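Utia Shop Module: Guide for Booksellers
Section 5. Adding a Book and Managing Its Stock Status

Before you start

You need an account with the Editor role or higher. If you see only the Orders tab after logging in, your account has the Clerk role and the owner of the shop must change it first.

Have the physical copy of the book near you. The data on the back cover is often more correct than the data from the distributor, especially for page count and binding.

5.1 Creating the book record

1. Open Catalog and choose New Title.
2. Type the ISBN with 13 digits and no hyphens. Older books with only 10 digits must be entered in the field Old ISBN.
3. Press Look Up. Utia searches the Herrero list first and then the Jakley list. If both lists have the book, Herrero is used.
4. Compare the title, the subtitle and the author with the copy in your hand. Correct them if needed.
5. Choose the main category, for example History. You can add up to 2 subcategories.
6. Press Save as Draft.

Note: A draft is not visible to customers. It stays in the Drafts list until you publish it or delete it.

Caution: Do not press Look Up again after you corrected the fields by hand. The second search writes over your corrections and there is no undo.

5.2 Writing the description

The description field accepts plain text only. If you paste from a word processor, the italics will be lost and some quotation marks may turn into question marks. Please read the text again after pasting. 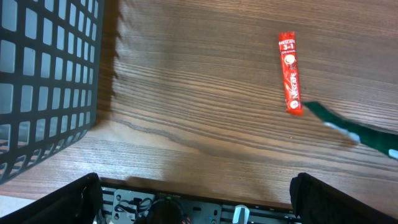

The first 12 words of the description are shown in the search results, so put the subject of the book there and leave the praise from newspapers for later. For a translated book, write the name of the translator in the Contributors field and not in the description.

5.3 Setting the stock status

1. Open the record and go to the Stock tab.
2. Enter the number of copies in the shop.
3. Choose what happens when the number reaches zero: Show as Out of Stock, Allow Back Order, or Hide.
4. If you use Ganon for the cash register, turn on Shared Count. Sales in the shop will then lower the number on the website too.
5. Press Publish.

Note: Shared Count is updated every 5 minutes. During a busy hour it can happen that a customer orders a copy which was just sold at the register. You will find such orders under Conflicts.

Caution: Hide also removes the page address. Links from other websites to this book will stop working. For a title that may be reprinted, use Show as Out of Stock.

5.4 If the book does not appear in the shop

Check that the record has a price. A book with an empty price field can be published but is not listed.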